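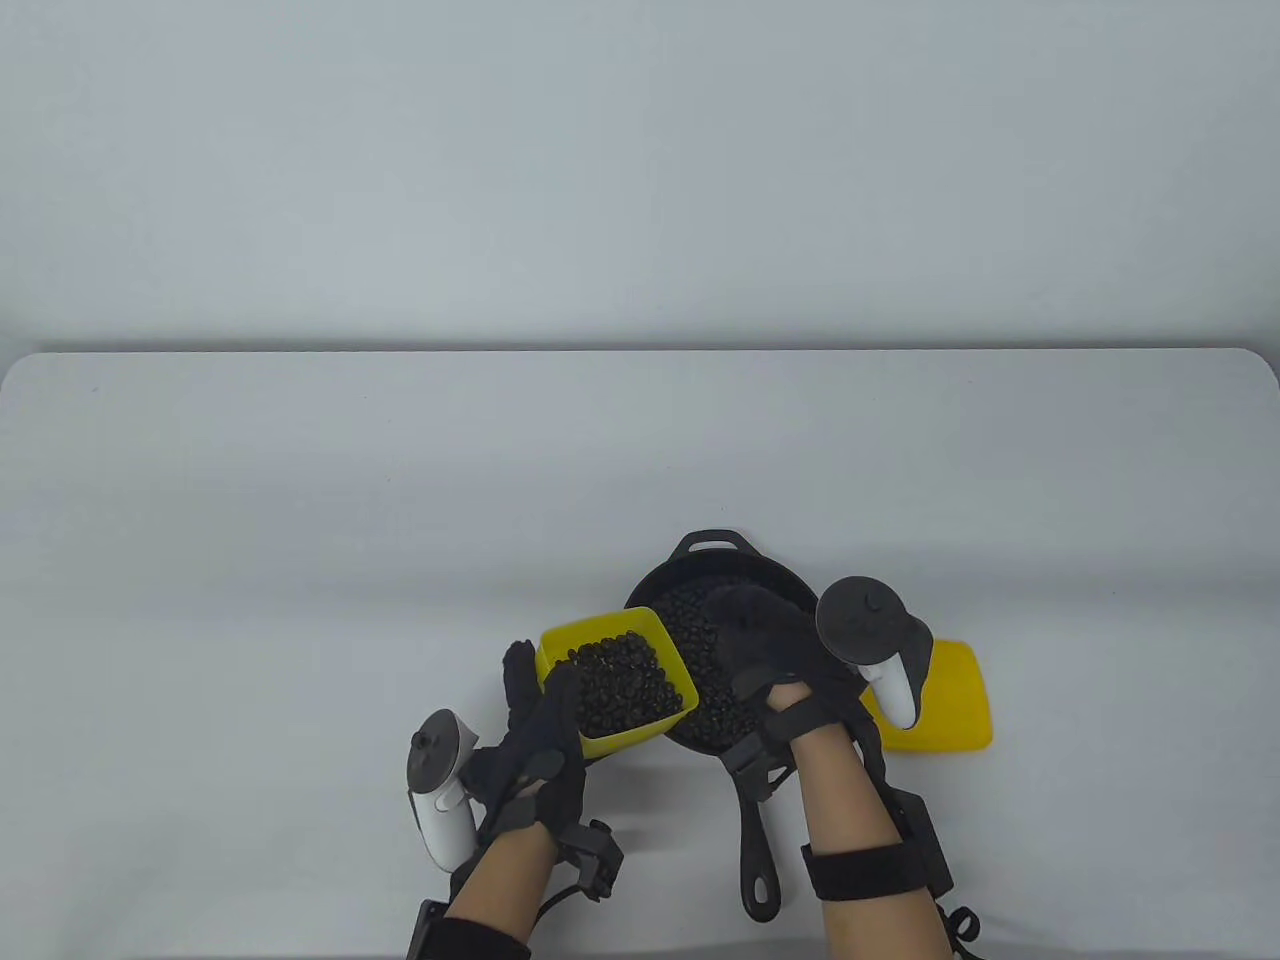 I moved to Bristville in July and my new kitchen has one drawer. So this thread is about what I learned of cooking dry beans in a very small place. 1/8

First the soaking. My grandmother soaked them overnight with salt and I do the same. One spoon of salt for 600 grams of beans, and cold water that covers them by a hand. People say that salt makes the skin hard. Mine have always become soft. 2/8

If you forget to soak – I forget often – you can still cook them the same day. Black beans took me 2 hours on the lowest heat. White ones needed more and I became impatient. 3/8

My neighbor Brynhildur Laxdal adds a piece of dried seaweed to the pot. I tried it on Tuesday. The broth was deeper, but my son asked if there was fish in it. 4/8

Please keep the broth! For years I poured it into the sink. Now I freeze it in a muffin tray, 12 small blocks, and I put one or two in rice or in soup. 5/8

Where to buy: the shop on Norðdahl street sells them by weight, and you can ask when the sack was opened. Old beans are the reason for many sad dinners. I once cooked a bag from the back of my cupboard until midnight and they were still like gravel. 6/8

Þórey Blöndal asked me about onions. I put half an onion in whole at the beginning and take it out at the end. The other half I fry slowly with cumin and stir in when the beans are done. Vinegar or tomato comes last, when everything is already soft. 7/8

Next week I want to try the big speckled ones, which I have never cooked. If you know how long they need, please write to me – also if you think the seaweed is a mistake. 8/8

Contact · © Faludia · Back to top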